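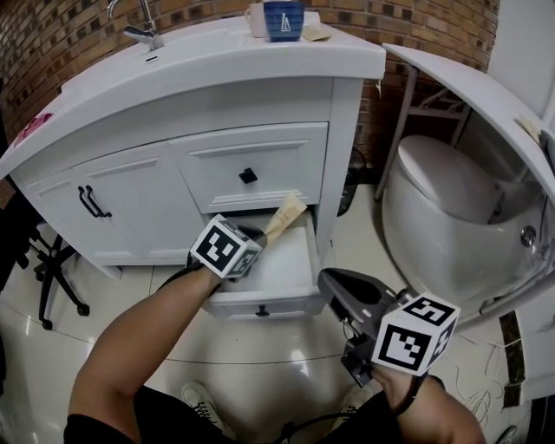
Vanity, lower drawer open, packet sticking out. Mugs left on the counter.

January 26, 2023

Drawer tidying again, Kustent bathroom task. Clip 1,042 logged and synced to Zervas, which took longer than the tidying.

Opening drawers I'd now call solved, in the sense that the Forkness policy opens them whether or not you asked. Closing is another matter. Out of 25 replays on the arm it shut the drawer fully 3 times, and the rest it left ajar like a teenager.

Paper packets remain the enemy. Grip hard and they crumple, grip softly and they slide back in – my own hands aren't much better with them.

To do: 
– recheck wrist marker offsets
– more clips with the packet at an angle
– tell Clindano February is optimistic for the mugs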